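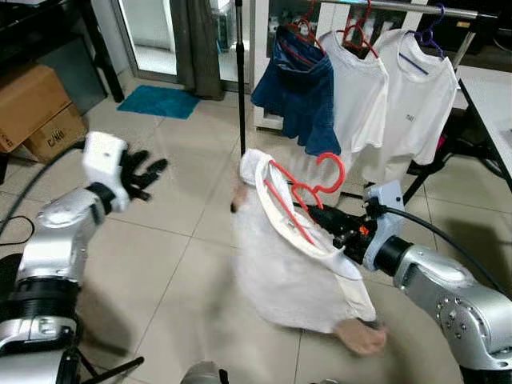 Two-arm unit with a shirt on a red hanger, Zavala workroom.

About Filtberg

Filtberg helps small laundries, hire shops and care homes plan the purchase of handling equipment. We do not sell machines and take no commission from those who do. Our work ends in a written budget, an equipment list and a floor plan that a supplier can quote against.

The firm was started by Uriel Lozano, who had spent his working life buying plant for linen services, and Elvia Varela, a controls engineer. Elvia runs the Zavala workroom, where garment handling is tried on ordinary household fittings before a client commits money.

What we cost

Most quotes cover the arms and little else. A usable budget also has lines for grippers, cabling, floor space, guarding, training and spares. Grippers deserve a line of their own – the hand that holds a hanger well may be poor at picking up a flat cloth, and a second pair has to be ordered early.

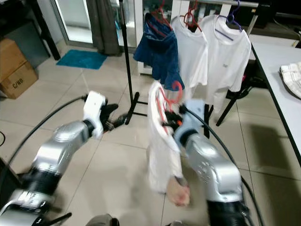
Running costs are set out year by year, with service visits and lost hours shown apart from the purchase price. Where a client is leasing, we give both sets of figures on one sheet. The standard workbook, known in the office as Eketti, has 1371 lines. Few clients need more than a small part of it, and unused sections are removed before issue.

We also state what the equipment should not be asked to do. If a task is better left to staff, the report says so and the line is struck from the budget.

How a study runs

A study takes up to 11 weeks from the first site visit. Clients who need figures for a spring budget round should have the draft by May.

1. Site visit. We measure the floor, rails and tables, and record the garments handled on a normal shift.

2. Trial. The main tasks are tried at Zavala and the client is invited to attend.
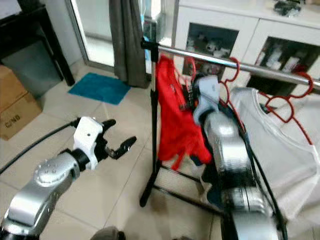
3. Draft budget. Purchase, fitting and running costs are issued for comment, with the source of each price.

4. Final report. Sent with the floor plan and the supplier question list.

Offices

Filtberg has its main office in Prunemholm. Enquiries about studies go to Uriel Lozano; questions on trials go to Elvia Varela.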